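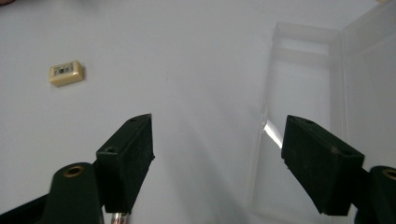

Control cable tension, and why I stopped trusting my first reading

The annual on the two-seater has reached the control runs, and I spent most of January's spare evenings on the elevator and rudder cables. What follows is mainly a record for my own use, but two people at the strip have asked how I go about it.

The aircraft had been standing in an unheated hangar. The airframe is aluminium and the cables are steel, and the two shrink at different rates, so a cable that was correct in summer will read slack in the cold. The maintenance manual has a chart for this. Read the temperature inside the fuselage near the cable, not off the thermometer by the hangar door. Mine differed by 6 degrees on the first evening, after the side doors had been open for an hour, and I had already written down a set of figures before I noticed. I struck them out and went home.

On the second evening I left everything shut and put the thermometer on the floor behind the baggage bay for two hours before starting. The procedure after that is plain enough.

Fit the rigging pins and control locks the manual calls for. Check the tensiometer against its calibration card, and check that the riser fitted is the one for the cable diameter being measured. The instrument I use belongs to Katsuhiko Kinoshita and comes in a box with three risers, all of which look alike in poor light. The number is stamped on the underside. Clamp it on a clear length of cable, well away from fairleads, pulleys and turnbuckles. Lock the pointer, take it off, read it, convert it on the card. Move along a hand's width and repeat. I take three readings per run and use the mean, and if one is far from the others I throw out all three and start again.

The left rudder cable was low. The right one was inside limits near the bottom. Adjusting one side only will shift the neutral position, so I worked both turnbuckles a half turn at a time, with the pedals pinned, and let the system settle between turns by taking the pin out and running the pedals stop to stop. Elevator up and down cables both needed the same treatment, though less of it.

Thread engagement on the turnbuckles is limited by the number of threads showing outside the barrel. Check this before locking. I once helped Tomomi Higuchi undo an entire run on her glider tug after finding four threads out at one end and none at the other. The tension was perfect.

Locking was by wire, double wrap, new wire throughout. The clip type is quicker but the barrels on this aircraft have no groove for it. I cut the old wire out in one piece where I could and bagged the offcuts, as a short length in the tail cone can find its way into a pulley.

While the panels were off I ran a cotton rag along every cable in both directions to find broken strands. It snagged once, under the rear seat, where the elevator cable goes over a pulley. One broken wire. The limit in the manual allows it, but it was at the point of contact with the pulley, and I don't like that, so a new cable is on order from Skumis. The pulley itself turned freely and showed even wear. I shall replace it anyway.

Still to do: fit the new cable, repeat all of the above for that run, measure control surface travel with the protractor, then the duplicate inspection. Sachiko Wada has agreed to do the second signature once the panels are ready to go back. Until then the aircraft stays placarded and the battery stays on the bench.

Aileron cables next, when I have got the wing root fairings off. Two of the screws are already drilled.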